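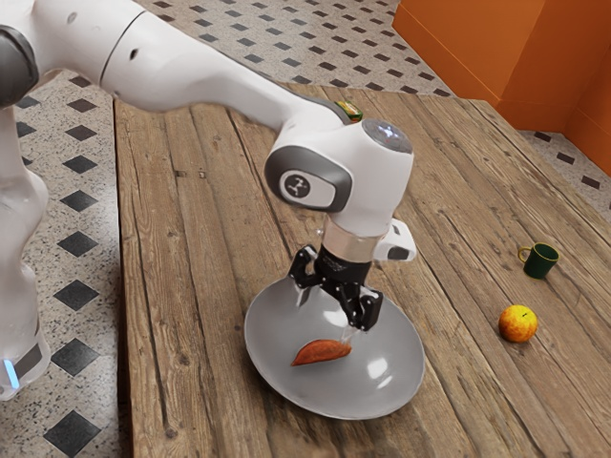 Gripper slips off food on a plate in sim

Posted by nendness
I'm comparing two grippers in simulation, same arm, same table. The Skirex drops the sweet potato in most of my 200 runs. The Momura does better but takes 9 seconds a pick. Is it friction or my approach height?
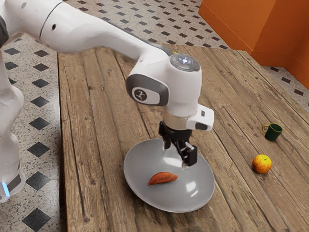

Glossy plates gave me trouble too – check the contact settings first.

shehata_lab
Lower your approach by 3 mm and raise the solver rate to 2000 Hz. Then rerun both grippers with the same seeds, or the numbers won't compare.
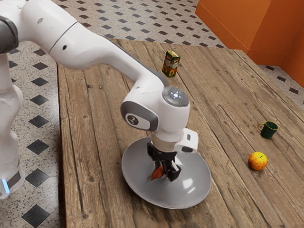 Log finger force as well.

gridbolt
Try softer fingertips. Worked for me.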